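Laundry & Clothes > Mending > T-shirts

Print this page | E-mail this page

How to fix a stretched T-shirt neckline

By Annag Matheson

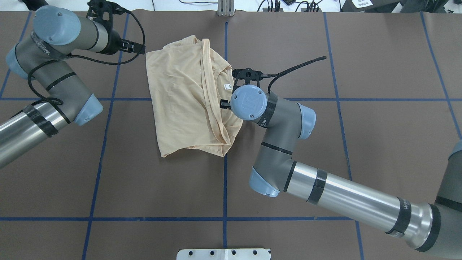 Beige T-shirt, crumpled and creased.

I love this repair! It takes an evening at most, you need almost nothing to do it, and it brings back those tees that have gone wavy at the collar but are perfectly good everywhere else. My favourite grey one has been through it twice and I still wear it to the garden centre.

What you need

Polyester thread in a matching colour
A fine hand-sewing needle (ballpoint if you can get one)
Pins, and a bowl of cool water
An iron and a clean tea towel

Step 1 – Shrink what you can
Wet the neckband only and squeeze it out gently in the towel. Lay the shirt flat and nudge the ribbing inwards with your fingertips, working around from one shoulder to the other. Press with a warm iron through the tea towel, straight up and down. No sliding! Sliding is how a lot of necklines got wavy in the first place.

Cotton usually springs back a fair bit at this stage. If yours looks good once it's dry, stop there and go put the kettle on.

Step 2 – Run a gathering thread
Still floppy? Turn the shirt inside out and start at the centre back. Take tiny running stitches along the seam where the band meets the body, catching only the inside layer. I use stitches 3 mm long and leave a 6 cm tail at each end.

Step 3 – Ease it in
Pull both tails a little at a time and spread the fullness with your thumbs. Check that it still goes over your head before you tie off – I have skipped this and had to unpick the lot by lamplight. Knot the tails, bury the ends, and steam it once more.

Looking after it
Wash in cool water and dry flat if you have the space. Hangers are hard on a neckline, so mine live folded in a drawer now. When you do hang one, feed the hanger up from the hem.

The same trick works on stretched cuffs, and I've even done a baby's singlet. Have a go on an old one first and enjoy it!

Print this page | E-mail this page

Contact | Copyright Annag Matheson | Back to top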